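Notebook, hygiene kit workstream

Carrying on from the July pages. The last thing I wrote there was that the kit contents were settled and only the packing order was open. That was wrong on both counts, so I am starting over with where things stand.

The Xolalpa distribution report came in. 839 kits handed out over two sites. The distribution itself went as planned: registration lists matched, the line moved, and people were home before the heat. The trouble is in the follow-up visits. The team went back to 42 households and asked to be shown what was left of the kit and what had been used first. They did it the way we agreed, asking to see things and not asking whether people were satisfied, and it gives a very different result from the exit questions at the gate. At the gate everybody said the kit was good. At home the laundry soap had run out in the first half of the month and some of the other items had not been opened.

Main points from the visits, in the order the team wrote them down:

Laundry soap goes first, everywhere. It gets used for clothes, dishes, floors and hands. The separate bathing bar gets saved.

The bucket is the most valued thing in the kit. In several houses it was holding drinking water, which we want, and in several others it was holding the rest of the kit with the lid on. People want a second one.

The printed insert was kept but mostly not read. In one house it was lining a shelf. The drawings are fine. The text is in the official language and that is not what is spoken in the upper settlement.

Sanitary pads: right quantity, wrong type for about half the women who were willing to discuss it. They prefer cloth and there is enough water to wash it now that the Flolisora line is running. Before the line was running our choice made sense. Needs a proper decision from the program side and I have put it on the list.

Dental items are harder to read. Adults used them. For small children there was nothing suitable and parents were sharing an adult brush between two or three kids. That goes against the whole purpose of the item and we should have caught it.

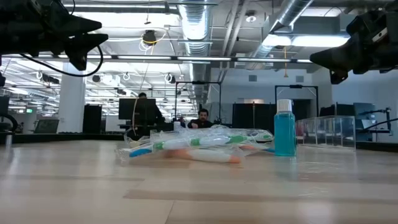 Trundetska, September 6, 2026

Spent the morning on the kit list and the afternoon on the money question that sits behind it.

Kit list first. The version I am proposing to the others has two changes we can make without asking anyone and one that needs approval.

Change one, more laundry soap and fewer bathing bars. The weight stays nearly the same and the cost goes down a little. The supplier in Pruravura can do this on the next order with no penalty as long as we tell them before they cut the cartons.

Change two, brushes by household composition and not a flat number per kit. This is more work at packing. The registration form already records ages so the information exists, but it is not carried over to the packing sheet. I added a column by hand to a copy of the sheet and tried it with a few pages of the old Xolalpa list. It works if the packing team gets the sheet sorted by household size. If it is sorted by name they have to stop and look for every kit, and the table backs up.

Change three, the one that needs approval, is to split the kit into a base pack and a follow-up pack. Base pack on arrival: bucket, soap, brushes, pads or cloth. Follow-up pack later, consumables only. Right now we give everything at once and call it a one-month kit, and the visits show it is a one-month kit for some items and a two-week kit for soap.

Against the split: two distributions mean two rounds of transport, two gatherings, and two chances for the list to go wrong. The road to the second site is bad after rain. I don't have a good answer for the road.

For the split: families who arrive late get something. At the moment anyone who comes in after distribution day waits for the next full round, and the team ends up giving out leftover items from the car, which is unfair and is not recorded anywhere.

Then the money question. Cash has been on the agenda since spring and each time we put it off. The argument for replacing the kit with cash is simple enough. There is a market in Xolalpa, soap is sold there, and people know better than we do how much soap they need. The visits support that. Some households had already sold or swapped part of the kit to get more of the thing they ran out of, and they lost value doing it.

What I would want to know before going along with it:

Whether the market can keep up. When the last group arrived, the price of a soap bar went up and stayed up for two weeks. If everyone gets cash on the same day the same thing will probably happen again. The market sheet has prices for 7 stalls, but only on the days we were there anyway, so it has gaps exactly where I need it. Asked for regular checks from now on, same day each week, same stalls.

Whether buckets can be bought locally at all. As far as I can see they can't, or not with a tap and a lid. So the bucket stays in kind whatever happens with the rest.

Whether the cash is enough for both soap and food debts. Several families owe money at the shop. If the shop is also where the soap is sold, the first payment goes to the debt. That may be the right choice for the family, but then we can't report it as a hygiene activity.

My view tonight is a mixed version: base pack in kind, follow-up as a voucher or cash. It removes the second round of transport, so it also deals with the road. The weak spot is the pads and cloth, where I don't know who in the household would control the money. The women's group should be asked before we write anything. Asking after the proposal is submitted is how we got the wrong pads.

Notes on the visits as a method, while I remember:

Asking to see the items works. Keep it.

Going in pairs works. One talks, one writes. The single visits have much thinner notes.

The form is too long. The last page was blank in most of the forms I read. Cut the questions about where people heard of the distribution, which we never use.

We did not go back to households that received nothing. All 42 were recipients. That is a hole in the whole exercise, and if someone outside the team reads the report it is the first thing they will ask. For the next round, include families that were registered too late, and say plainly in the report that the first round left them out.

Also the timing. The visits were made too late to see how the first week went. Two visits to fewer homes would tell us more than one visit to many.

Storage. Checked the back room here. Cartons are off the floor except along the north wall, where two pallets were taken for something else and not replaced. Soap cartons on that side are soft at the bottom. Moved the worst ones and marked them to go out first. Pallets need to come back or we need new ones before the Pruravura delivery. The stock card for buckets and the stack of buckets do not agree. I think a transfer to Flolisora was written on the wrong card – will check against the waybills.

Insert. Draft of the new text is done, shorter than the old one. Dropped the paragraph about the organization entirely, no one in the settlement needs it. Kept hand washing, water storage and the complaints number. The complaints number was printed very small on the old insert and at the bottom, and calls came almost only from people who live near the office. It goes at the top now. Translation for the upper settlement still to be arranged. A recorded version for the loudspeaker at the water point may do more good than the paper, at least for people who don't read, and costs very little.

Open items:

Tell the supplier about the soap before they cut cartons. Most urgent.

Packing sheet with the ages column, sorted by household size. Try it with the real team and see how long it takes.

Small brushes for children. Quote requested, no reply yet. If the price is silly, look at what is sold in the Xolalpa market.

Pads and cloth, meeting with the women's group before the proposal.

Regular price checks, same stalls.

Late arrivals, some kind of written rule in the meantime so items stop going out of the car unrecorded. Even one page in the vehicle log would be better than what we do now.

Waybills for the bucket transfer.

Pallets.

One more thing on the July decision. I wrote then that flat kits were fairer because every family sees every other family get the same. I still think that matters, and the team at the second site will raise it again as soon as the brushes are counted by household. A family of two with a thin bag standing next to a family of nine with a full one will have questions. So the rule should be read out before the distribution starts and painted on a board next to the line. Need to ask who has the board from last time.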